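九月に入ってから、夜の台所でブログを書くのがすっかり習慣になってしまいました。麦茶のポットを横に置いて、子どもが寝たあとの静かな時間に、ああでもないこうでもないと書いては消しています。前回はぬか床の話だったのに今日はロボットの話なので、読んでくださっている方は驚かれるかもしれませんね(ぬか床は元気です、ご心配なく)。

春から、社会人向けの夜間クラスに通っています。家庭用ロボットの動きをシミュレーターの中で組み立てる、という講座です。教室は駅の反対側にある古いビルの二階で、エレベーターがやたらとゆっくりなので、みんな階段を使います。夕方六時半に始まって、終わるのはたいてい九時過ぎ。仕事を終えてから駆け込むので、最初の三十分はお腹が鳴らないかとそればかり気にしています。

もともと私は事務の仕事をしていて、プログラムといえば表計算の関数をちょっといじるくらいでした。それがどうしてロボットなのかとよく聞かれるのですが、きっかけは実家の母です。膝を悪くしてから、テーブルの上のものを隣の部屋に持っていくだけでもひと苦労という様子で、こういうのを手伝ってくれる機械があったらねえ、と電話で言われたのが頭に残っていたんです。そんな折に図書館でチラシを見つけて、まあ見学だけでも、と思って行ったらその日のうちに申し込んでいました。昔から勢いだけはあります。

講座は前半と後半に分かれていて、前半はひたすら基礎でした。座標の話が続いた頃は、正直なところ少し辛かったです。右とか奥とか、普段は何も考えずに使っている言葉が、誰から見た右なのかを決めないと一歩も進まない。家に帰って夫に「お醤油、右のほうにあるよ」と言われて「どこから見た右?」と聞き返してしまい、嫌な顔をされました。すみません。

後半になって、ようやく班での制作に入りました。うちの班の名前は Filico です。響きがかわいいからという理由だけで決まりました。隣の班は Bristel といって、こちらは片付けの順番を考えるのがとても上手なチームです。学期の終わりに Woltham という発表会があって、そこで各班が作った動きを見せ合うことになっています。順位もつくのですが、私はとにかく最後まで動いてくれればそれで満足、という気持ちでいます。班のみんなはもう少し野心があるようなので、あまり大きな声では言えません。

課題は、仮想の部屋の中で頼まれたものを見つけて、取って、指定の場所まで運ぶというもの。文字にするとたった一行なのに、これが本当に奥が深いのです。うちの班では作業を2つに分けていて、片方が「見つける」担当、もう片方が「つかんで運ぶ」担当です。私は見つけるほうに入れてもらいました。探し物は得意だから、と自分で手を挙げたのですが、家で眼鏡をなくしては騒いでいることは内緒にしてあります。

見つける担当の仕事で、いちばん時間をかけたのがラベル付けでした。部屋の画像を一枚ずつ開いて、どれがお皿でどれが花瓶かを書き込んでいく作業です。班で分担して、全部で1,354枚。夏休みの宿題を思い出しましたよ。私は朝、家族が起きてくる前に20枚やると決めて、コーヒーを飲みながらこつこつ続けました。地味な作業なのに、やっているうちに部屋に愛着が湧いてくるんですよね。この壺はどんな人が選んだのかしら、なんて、誰も住んでいない部屋なのに想像してしまって。

ラベルの呼び方でもめたこともありました。蓋のついた壺を「壺」と呼ぶか「容器」と呼ぶか。たったそれだけのことで、休憩時間がまるまる潰れました。お茶の缶みたいに見えるものを「缶」とするか「筒」とするかでも意見が割れて、結局、迷ったら広いほうの言葉を選ぶ、という決まりを作りました。この決まりを付箋に書いて画面の縁に貼ってあるのですが、粘着が弱くなってきて、しょっちゅうキーボードの上に落ちてきます。

部屋にはそれぞれ名前がついていて、いま私たちが取り組んでいるのは Kavanagh と呼んでいる居間です。練習用の最初の部屋に比べると、家具も小物もぐっと賑やかになりました。最初の部屋では色で見分ける簡単なやり方でもなんとかなっていたのに、Kavanagh に来てからはそれだけでは足りません。テーブルの灰色と床の灰色が近いので、どこまでがテーブルなのかをきちんと分けるところからやり直しです。おまけに壁紙が丸い模様でいっぱいで、丸いお皿を探したいときには、なかなか手強い相手なんです。
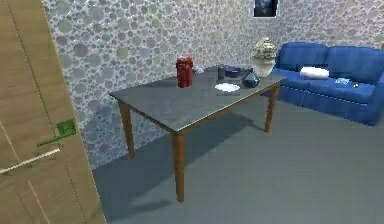
それで先週の授業では、探す範囲を先に絞ってしまおうという話になりました。まずテーブルを見つけて、その天板の上だけを調べる。お皿を頼まれたら、壁のほうは見に行かない。聞いてみれば当たり前のことで、私だって家でお皿を探すときに壁紙を眺めたりはしません。それなのに思いつくまでずいぶんかかりました。先生は答えをすぐには言わない方で、私たちがうんうん唸っているのを後ろでにこにこ見ていらっしゃるのです。

ただ、この方法にも困ったところがあって、ソファの上に置いてあるものは当然見落とします。座面に枕があったり、本かカードのような平たいものがあったりするので、そちらも探す場所に加えないといけません。テーブルを調べて、なければソファ、という順番にするか、両方いっぺんに調べるか。班の中でもまだ意見がまとまっていなくて、次の授業までに各自で試してくることになっています。私は順番にするほうを受け持ちました。

運ぶ担当の人たちは人たちで、扉のそばを通る道すじに頭を悩ませています。半分開いた扉というのは、人間ならひょいと肩をすぼめて抜けるところですが、そういう融通を利かせるのは難しいらしく、遠回りの計算をあれこれ書いたノートを見せてもらいました。字がきれいで感心してしまって、肝心の中身はあまり頭に入っていません。今度もう一度、ちゃんと見せてもらうつもりです。

母には、いまお皿を探す練習をしているよ、と電話で報告しました。「あら、じゃあうちのお皿も探してちょうだい、あの青い縁の」と言われたので、それは食器棚の下の段の奥だと思う、と答えておきました。

さて、そろそろ十一時です。麦茶もなくなったことですし、続きはまた次の授業が終わってから書きますね。ソファ問題がどうなったかも、そのときに。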